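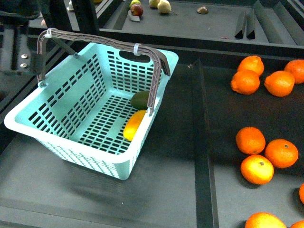 Il était temps que les horaires changent, estime Kristýna Danko, car la moitié des clients réguliers travaillent encore quand le rideau se baisse. Son avis rejoint celui de la majorité des personnes consultées par la coopérative Stasetti avant la réouverture de son épicerie de Mamville, fixée au mois de janvier.

Rechercher sur le site OK

Mamville, le 5 novembre 2021. La coopérative alimentaire Stasetti annonce l'extension des horaires de son magasin et l'ouverture d'un second point de retrait à Fletham. Les deux mesures ont été adoptées en assemblée générale par 291 voix. L'épicerie fermera désormais à 20 h au lieu de 18 h 30, du mardi au samedi. Le point de retrait de Fletham fonctionnera deux soirs par semaine, dans l'ancienne graineterie Hrubý.

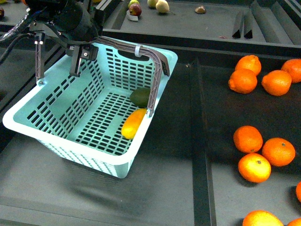

Ce qui change pour les adhérents

La part sociale reste fixée à 35 euros. Elle peut être réglée en deux fois, à l'inscription puis au bout de six mois. Les commandes destinées à Fletham devront être passées la veille avant midi, en magasin ou par téléphone. Aucun minimum d'achat n'est demandé. Les produits frais non retirés le soir même seront remis en vente le lendemain à Mamville.
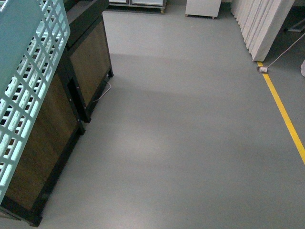

Matúš Vávra
Responsable de la communication, coopérative Stasetti

Les travaux à Mamville portent sur l'éclairage, l'isolation de la réserve et l'élargissement de l'entrée, qui sera accessible aux fauteuils roulants et aux poussettes. Le magasin restera ouvert pendant la première phase et fermera une semaine pour la seconde. Le budget est couvert par les réserves de la coopérative et par un prêt sur six ans.

L'approvisionnement ne sera pas modifié. Les légumes viennent de producteurs installés à moins de 100 kilomètres. Les agrumes sont achetés par lots groupés avec deux autres magasins.

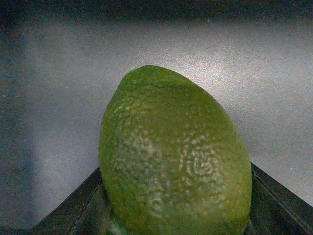 Ces achats communs permettent de commander de plus petites quantités à la fois, et la coopérative souhaite les étendre au café et aux légumes secs. Les discussions avec les deux magasins partenaires reprendront après la réouverture.

Les inscriptions pour le point de retrait de Fletham sont prises à l'accueil du magasin de Mamville, aux heures d'ouverture.

Ce site utilise des cookies pour mesurer son audience. Accepter Refuser En savoir plus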